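Best way to post 30 small candles without them getting bashed?

Adhiambo Nyamweya
Hi all, I make candles at home and a gift shop has just asked me for 30 of them for August, which is lovely but I've only ever handed them over in person! I've been eyeing up flat-pack boxes from Bimport but I've never used that sort. Do they hold up in the post, or do I need a proper brown box round each one? I'd like it to look nice when the shop opens it, and I can't spend a fortune. 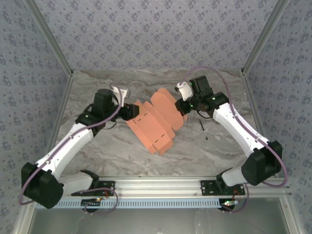
Olumide Usman
Replied at 9.40 pm, 19 found this helpful

Go for flat-pack, you'll save so much cupboard space. I send soap out this way and the trick is to fold every crease backwards and forwards once before you put anything together, then do the sides, then the tabs into the slots. If you force a tab in first it tears and you've lost the box. Pack them all snugly into one big double-walled carton with paper down the gaps, give it a shake, and if you hear anything move, add more paper. August can be warm in a van as well, so I'd post early in the week and tell the shop to expect it.

Fotetti
Replied at 10.15 pm

I use Trotska boxes, they're fine. Get a couple spare.

Adhiambo Nyamweya
Thanks both! Hadn't thought about the heat at all. Will order a few and try one out on my sister first.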